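Small Rocket Maker Prepares for a Second Try at Orbit

By the Spaceflight Desk
February 15, 2021

Plaltico lost its first rocket 16 seconds before the second stage was due to shut down. The company's launch director has watched the recording of that flight many times and still does not like the sound of the room when the numbers stop changing.

"You hear people stop typing," the launch director said. "Then somebody reads out the last good altitude, and you write it down."

The launch director spoke by phone from the company's control building at Skindov, the coastal range where the second flight of the Carretero rocket is being prepared. Plaltico asked that staff members be identified by job title only, a rule it applies to all press calls.

The first Carretero flew well for most of its climb. The first stage burned for its full time and dropped away, and the nose cone came off when it should have. The trouble was in the upper stage, where a valve on the oxygen side began to close before it was told to. The engine ran lean, got too hot and quit. The stage and its test weight fell back into the ocean well inside the hazard area.

"We were not short on performance," the launch director said. "We had propellant left in the tanks. If the valve had stayed where we put it, we would have made it."

Finding the cause took most of the following year. Engineers first suspected the flight computer, which had sent a burst of bad readings just before the engine quit. That idea used up several weeks. The readings were a result of the failure and had come from a sensor line that was burning through.

The real fault was a seal in the valve actuator. It had passed its tests on the ground, but those tests were done with the actuator sitting upright on a bench. In flight it was mounted on its side, with cold gas leaking slowly past it for several minutes. The seal shrank more on one side than the other and let pressure build where there should not have been any.

"We tested the part. We did not test the part the way we flew it," the launch director said. "I signed that test plan, so I can say that."

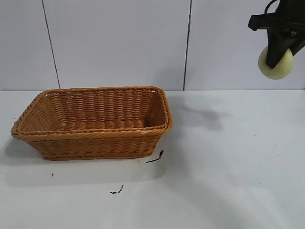 SKINDOV, February. The second rocket has been in the assembly hall since early winter. Both stages are joined, and the nose cone is waiting in the clean room next door. Outside, the crew has been repainting the launch mount and replacing cable covers scorched in the first liftoff.

Plaltico is a small company by the standards of the business. It has 200 employees, most of them at its factory inland, and only a few dozen live near the range for more than a month at a time. On launch day the control room seats 16. The rest of the company watches a video feed in the factory cafeteria.

The Carretero is built to carry light satellites, up to 400 pounds, to low orbits. That market has become crowded, and several companies with more money are after the same customers. The launch director was asked whether there is room for everyone.

"Probably not," was the answer. "I don't do the sales side. My part is to get one up there, and then get the next one up there. Without that the sales people have nothing to talk about."

The new upper stage has a different seal material and a second pressure vent. The actuator has also been turned upright, which meant moving a bracket, two harnesses and a helium bottle. The changes added 8 pounds. The launch director described the bracket as the hardest part of the whole repair, as it shares bolts with a tank support that had already been approved.

"Anything you move touches something else," the launch director said. "The seal was a two-week job. The bracket was all summer."

This time the rocket will carry a working payload, a small weather instrument called Prudidel. Its builders accepted a reduced price in exchange for riding on a vehicle that has never reached orbit. The instrument measures water vapor in the upper air and is meant to work for two years. A spare has been built and is in storage.

Range officials still have to sign off on the revised flight safety plan, which includes a shorter launch window in the morning. Fishing boats delayed the first attempt twice, and the company has agreed to give harbor offices more notice. Weather is the other concern. Upper-level winds at Skindov are strong in late winter, and the Carretero has a lower wind limit than larger rockets.

A full practice countdown was held earlier in the month. It was stopped once for a stuck ground valve, which the crew cycled by hand, and then ran to the planned cutoff just before ignition. The tanks were filled and drained, and inspectors found no leaks.

No launch date has been announced. The launch director would say only that the team does not plan to begin the final countdown until every open item from the practice run is closed. There were eight at the time of the call, most of them paperwork.

Asked what would count as a good day, the launch director took some time to answer.

"Orbit," was the reply. "Last time we told everyone that clearing the tower would be a success, and we did learn a lot from it. I don't think we get to say that again. The customer has an instrument on top and they want it working."

There was also a question about nerves.

"I sleep fine until the day before. Then I don't bother going to bed. I go in and read the procedures again and drink bad coffee. Most of the console people are there by then too."

Comments (4)

padwatcher_16
Good read. Would have liked more on the helium system. Did they move the bottle to the other side of the stage or just lower?

orbitmom
My son and I watched the first one on the stream. He cried when it went quiet. We will be up early for this one whenever it is.

T. in the valley
400 pounds is not much. How do they plan to make money against the rideshare flights?

coldgas
@T. in the valley some customers need a particular orbit and can't get it on a rideshare. Whether there are enough of them is another matter.

Contact the newsroom | Copyright 2021. All rights reserved. | Back to top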